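Patterned walls after nine years of white

When I moved to Dovton I painted every room white. It was the cheapest paint at the hardware store and I had one weekend before the furniture came. I told myself I would pick real colors later. Nine years went by and the only change was that the white got darker near the light switches.

Last winter I finally did the small back bedroom, which I use for sewing and for paying bills. I'm writing down how it went because two people asked, and because I will have forgotten the details by the time I do the hallway.

Picking the paper

I went through three sample books at home over a couple of weeks. The first was all stripes. Stripes look easy, but my house is old and the corners lean, and a stripe will show you exactly how far they lean. The second book was murals, mostly forests, and I did not want a forest behind my filing cabinet.

The third one had what I was after, which was a lot of plain background with a pattern that leaves some space. Pale lavender walls with crimson flower medallions are a good deal bolder than what I ended up buying, but the idea is the same. The eye gets somewhere to rest between the flowers. A small leafy print with no gaps in it works better on something flat and low, like a cloth or a bedspread.

I paid 80 dollars for the paper, paste not included. Rahel Egger, who lives across the street, thought that was a lot. She got hers from a closing sale for much less, but she also had to take the pattern they had left, and it has ducks on it.
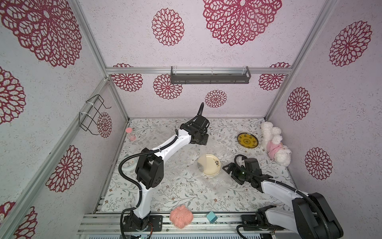
Getting the walls ready

This took longer than the papering. I took the switch plates off, filled the nail holes, sanded, filled the ones I had missed, and sanded again. The wall behind the door had an old patch somebody had done badly and I spent a whole evening on that alone.

Then sizing. I had never heard of it. It is a thin coat that goes on before the paste and lets you slide the paper a little while you line it up. I nearly skipped it. On the one strip where my coat was too thin, above the window, the paper grabbed right away and I had to peel it off and start over.

Hanging it

My ceiling is low in that room, so I cut each strip at 78 inches for the part above the baseboard and left some extra to trim. Do not trust the first measurement. The left side of the window wall is a good bit taller than the right, and I only found out when I had two strips cut.

The things I would do the same way again:

Start from a plumb line and ignore the corner.
Change the knife blade often, every couple of strips. A dull blade tears wet paper.
Keep a bucket of clean water and a sponge next to you and wipe each seam before going on.
Stop when you get tired. My worst seam is the last one I did before dinner on the first day.

Siham Majali came over for the second day and held the tops while I did the bottoms. We got more done by lunch than I had managed alone in a day. She brought soup, which we ate on the stairs.

Mixing it with other patterns

I worried about this part more than I needed to. My mother never put a print next to another print, and I think I picked that rule up without deciding to. The curtains in the back room are still plain, but I have a printed cloth on the sewing table now, and it looks fine. It helps if the background of the cloth is light and if one of the two patterns is clearly smaller than the other. Gray-green goes with more things than I would have guessed. Brown too, in small amounts. 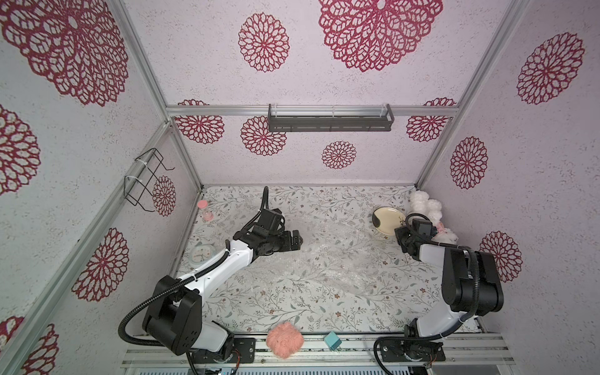 Leafy sprigs and small brown flowers on a white tablecloth.

What did not work was a checked cushion. I tried it on the chair for a week and moved it to the living room, where everything is still white and it can do what it likes.

What's left

One seam near the radiator has lifted a little. I have a small tube of seam paste and will get to it when the heat is off for the season. I also have most of a roll left over, enough to line the drawers of the bill desk, and I have done two of them so far.

The hallway is next. It has four doors and a stair, so there will be a lot of cutting around things. I have asked for the striped sample book again, against my own advice, just to look at it in that light.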